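FOR IMMEDIATE RELEASE

Atel Shared Workshop Publishes Build Documents for the Gendel Two-Arm Table Robot

Drawings, wiring plan and control software cover a member-built machine for handling light household items at low table height

BRUNPORT - Atel, the shared workshop in Brunport, has published the full set of build documents for Gendel, a two-arm robot designed and assembled by its members. The release covers the mechanical drawings, the wiring plan, the gripper pad patterns, the control software and the setup procedure used at Atel. All files may be copied and changed for personal and teaching use. Commercial use requires written permission from the workshop.

Gendel is intended for slow, repeated handling of light objects on a flat surface. The current work covers plates, bread, cups and folded cloth. The machine is not a finished product, and Atel will not sell assembled units. The documents are written for builders who have access to a drill press, a small lathe and a 3D printer, and who have some experience with low-voltage wiring.

"The drawings had been passed around inside the workshop in several versions, and no two of them agreed on the wrist," said Josefien Van der Linden, who led the mechanical work. "We stopped changing parts in the spring, measured the machine as it stood, and redrew everything from the measurements. What we are releasing matches the hardware."

Mechanical layout

Each arm has a reach of 559 millimeters, measured from the center of the shoulder joint to the center of the wrist plate. The joint housings are bright metal, and the segments between them are wrapped in black. The wrap keeps the signal wires against the structure and can be removed without taking a joint apart. A power and data cable leaves each arm and needs enough slack to allow full rotation of the wrist.

Bearing seats and joint shafts were cut by Declercq, a machine shop in Brunport, from drawings supplied by Atel. The rest of the mechanical parts were made on site. Builders who want to cut the shafts themselves will find a separate tolerance sheet in the mechanical folder. The shoulder shaft is the only part where the fit is critical. A loose fit there shows up as several millimeters of error at the gripper, and the software cannot correct for it.

The gripper body is a stack of padded black blocks with a narrow pair of finger pads at the tip. A blue band around the middle of the body marks the section that comes off for service. The pads are replaceable and are cut from flat stock with a knife and the supplied pattern.
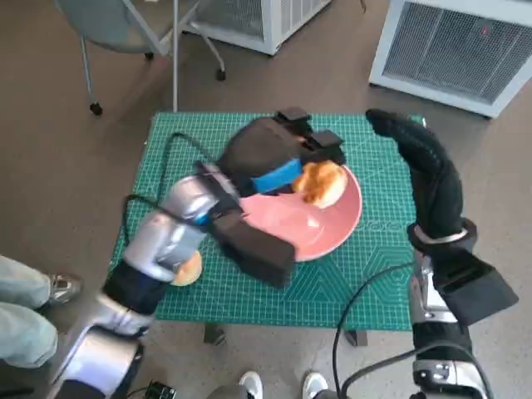

Atel Workshop Notices, Issue 26

Test surface and objects

The standard test surface is a green cutting mat with a white grid, placed on a small table. The grid gives the operator a direct reading of where an object sits before and after each attempt, and the same mat is used to check the alignment of the arms. Any mat with a printed grid will serve. Builders should avoid mats with a glossy finish, which reflect ceiling lights into the wrist cameras.

Bread on a plate was chosen as a standard task after trials with foam blocks proved too easy. A crusted roll is round, light and uneven, and it marks when squeezed too hard. The raised rim of a plate also limits the angle from which the finger pads can approach. An approach that works on a bare mat can strike the rim when the plate is added. The test sheets therefore list both cases separately, and a builder who passes the first should not assume the second.

Three settings matter most in this task: closing force, closing speed and the height at which the gripper begins to close. The default values in the software are low. Van der Linden recommends leaving force alone until the other two have been set.

"Most of the crushed bread we had came from closing too high and sliding down the sides," she said. "Members would turn the force up to stop the slipping, and then the next roll was flat. The order in the setup sheet is there for that reason, and we ask people to follow it."

Control and software

The software runs on an ordinary desktop computer with a wired network port. It is divided into a motor process, a camera process and an operator process. The motor process will stop both arms if it does not hear from the operator process for 400 milliseconds. This limit can be shortened in the settings file but cannot be lengthened without rebuilding the program.

The arms can be moved by hand control or by replaying a stored path. Stored paths are plain text files with one position per line and can be edited with any text editor. Speed is limited in both modes. A path that asks for more than the permitted speed is refused before motion starts, and the line number of the first violation is written to the log.

Maarten Leemans, who wrote the control software, said the replay mode was kept simple on purpose. "A member with no programming background should be able to open a path, find the line where the gripper closes, and change it. We had a better format for a while. It saved disk space, and only two of us could read it."

Electrical work

The wiring plan calls for separate supplies for the motors and the cameras. An earlier version used one supply for both, and the cameras dropped out when both shoulders started at the same time. The plan also gives the position of the emergency stop, which must cut motor power directly. A stop button wired only to the computer does not meet the plan, and Atel will not answer setup questions for machines built that way.

Connectors at the wrist are the most frequent cause of faults. The plan specifies locking connectors and a strain clamp at the last joint. Builders should check the clamp each time the wrap is opened. The connector list gives a second choice for each type. 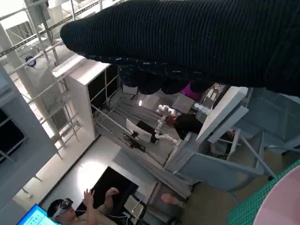 The wrist camera process is the part of the software that has changed most during the build, and it is the part most likely to need adjustment in another building. It assumes very little about the room. A small camera near the gripper tilts with the wrist and takes in whatever lies beyond the work surface, and at Atel that can mean a white shelving cabinet, the legs of a workbench, another arm in use and a person in a VR headset, with the green mat reduced to a corner of the view. Dark knitted fabric close to the lens can take up much of what remains. The process therefore searches for the grid first and passes no object position to the operator until enough grid lines have been found. The required number of lines is set in the camera file. Builders working in a plain room may lower it. Those in a shared space should leave it at the default and expect some delay when the wrist is turned far from the table.

Camera exposure is fixed during a run. Automatic exposure was tested and removed because bright white objects in the background caused the mat to darken, and the grid search then failed. The exposure value has to be set once for each room and again if the lighting is changed. The procedure takes several minutes and is described in the camera section of the setup sheet.

Wear and maintenance

Finger pads are rated by Atel for up to 3000 closings on dry objects. Pads used with oily or floured food should be inspected more often and washed with plain soap. Solvents harden the pad surface and should not be used. Pads that have touched food in a test are not to be used on food meant for eating, and neither is any other part of the machine. Gendel has not been assessed for food contact.

Joint housings need no lubrication during normal use. If a joint becomes noisy, the builder should check the wrap first, as a loose edge can rub on the housing and sound much like a worn bearing. The service sheet gives the order in which an arm is taken apart. The wrist comes off before the elbow in every case.

Known limits

The documents list the open problems in full. The main ones are as follows.

The arms cannot safely share the center of the mat. The software keeps a gap between them, and tasks that need both grippers on one object are not supported.

The wrist cameras do not measure distance. Height above the mat is calculated from joint angles and depends on the table being level.

Thin items lying flat, such as a sheet of paper or a single slice of cheese, cannot be picked up reliably with the present pads.

Motor noise at low speed is higher than wanted. A change to the motor settings is being tested and will be added to the files when complete.

Availability

The build documents can be requested from the front desk at Atel in Brunport or through the workshop's contact page. A printed copy is kept beside the parts cabinet for use on site. Corrections from outside builders are accepted in writing and should name the drawing and revision letter. The next revision is planned for December and will include the new motor settings and a redrawn cable clamp.

About Atel

Atel is a member-run shared workshop in Brunport with areas for metalwork, electronics and small-scale automation. Members design and build their own projects and have access to common tools and bench space.

Contact
Mechanical questions: Josefien Van der Linden
Software and electrical questions: Maarten Leemans
Atel Shared Workshop, Brunport

###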